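30 Nov 2024

Tullach, the computer refurbisher that takes in retired office desktops, has spent the fall finding out how much of its bench work a robot arm can do. The short answer from the company is: one job fairly well, a second job sometimes, and the rest not yet.

The trial began in October on a single bench in the Brisanora building. Prunix, a small automation firm, supplied the arm, the gripper and the software. Tullach supplied the computers, the bench space and the technicians who step in when the arm stops.

Memory was the first job picked. Every desktop that comes in has its modules pulled and tested, and good ones go back into machines headed for resale. A technician does this all day without thinking much about it. For the arm it means finding the slots inside a case full of cables, gripping a thin module by its edges and keeping it straight on the way in or out.

"People assume the heavy stuff is hard and the small stuff is easy," said Olanrewaju Olatunji, who runs the refurbishing floor at Tullach. "Lifting a tower is no problem for a machine. Getting a stick of memory seated when there's a cable leaning over the slot -- that's where we lose time."

The towers are laid on their sides with the side panel off, so the arm works from above. A printed fixture plate sits next to the case on the bench.
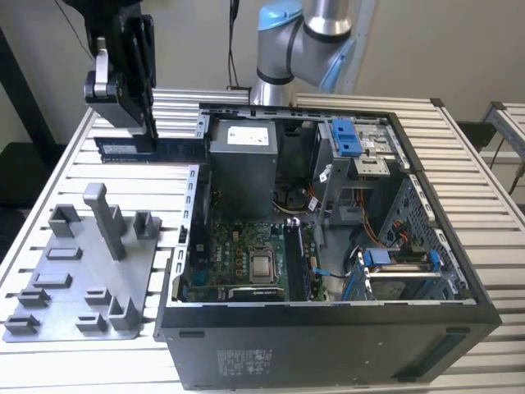

## What the numbers show

Prunix logged 2,746 memory moves during the trial, counting removals and insertions together. A technician had to step in on 157 of them. Most of those were insertions, where the module went in at a slight angle and the software called a halt before pushing any harder. Removals gave less trouble, though the latches at the ends of the slots still have to be opened by hand on some older boards.

Speed is another matter. The arm needs 3 minutes for a job that a practiced worker finishes in well under one. Tullach says that is acceptable for a machine that can be left running through lunch, but it would not be acceptable for the whole shop.

The second job, unplugging drive cables, has gone less well. Cables don't stay put. They twist, hang over one another and come in different lengths, and the arm often can't tell which one it has hold of. Prunix has limited that part of the trial to 12 desktop models with simple wiring.

Nothing else on the bench has been handed over. Opening cases, cleaning out dust, swapping power supplies and checking for damage are all still done by people. Olatunji said he gets asked about the dust more than anything.

"Everyone wants the robot to do the dirty job," he said. "It can't see what's dirty. It doesn't know when to stop."

## Jobs on the floor

Tullach says it has not cut any positions because of the trial and does not plan to. Two technicians now split their shifts between regular bench work and looking after the arm, which includes setting up each case and clearing stops. Olatunji said setup is the part he would most like to see shortened. At the moment a person still has to bring over the tower, take off the panel and tuck loose cables out of the way before the arm can start.

Prunix is preparing a new version of its control software, called Miranda, which is meant to handle a tilted module by backing off and trying again without help. It will be loaded on the same bench, and the memory test will be run again from the beginning with the same mix of machines.

A decision on buying the arm will wait for those results. Until then Tullach is paying for it by the month.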